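3.2. Materiales y superficie de trabajo
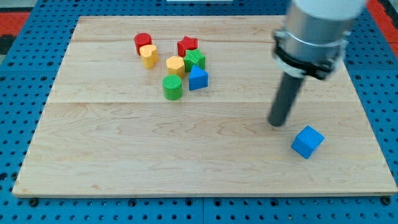 Figura 2. Piezas de madera de colores sobre el tablero claro. Siete forman un grupo y el cubo azul queda separado.

El conjunto de piezas empleado en el estudio (Figura 2) procede del juego de clasificación Bosto, del que se tomaron formas y colores que los participantes pudieran nombrar sin ayuda. Se incluyeron cilindros, estrellas, un corazón, un prisma hexagonal, un prisma triangular y un cubo. Los colores son rojo, amarillo, verde y azul. Algunas formas se repiten en distinto color, como la estrella y el cilindro, que aparecen en rojo y en verde. Esta repetición permite separar las descripciones basadas en la forma de las basadas en el color: quien dice «la estrella» deja abierta la referencia, mientras que «el corazón» la resuelve con una sola palabra.

Las piezas se colocaron sobre un tablero de madera de arce de tono claro, con la veta visible, apoyado en un banco de trabajo azul perforado. En el estudio piloto se había utilizado un tapete estampado de la marca Dandorix, y varios participantes recurrieron al dibujo del fondo para situar las piezas («la que está junto a la raya»). Con el tablero ese tipo de referencia casi desapareció, aunque dos participantes mencionaron las juntas entre las tablas. Estas respuestas se conservaron en el análisis con una etiqueta propia.

La disposición de la Figura 2 corresponde a la condición «grupo y pieza aislada». Las piezas agrupadas están lo bastante próximas para que algunas se tapen en parte, como ocurre con las dos estrellas. En esta condición se pidió a cada participante que describiera primero la pieza separada y después tres piezas del grupo, en el orden que prefiriera. No se fijó un límite de tiempo.

Se recogieron 415 descripciones en la sala de Arancibia. Sebastián Figueroa las transcribió y las codificó según el esquema de Rarker, adaptado al español, que distingue 5 categorías: forma, color, posición absoluta, posición relativa y comparación con otro objeto. Una misma descripción podía recibir más de una categoría. Las expresiones deícticas sin otro contenido («esa de ahí») se contaron aparte y no entran en los porcentajes de la sección 4.

Para la pieza aislada no se exigió que la descripción mencionara la forma. Se dieron por válidas respuestas como «la que está sola», codificadas como posición relativa.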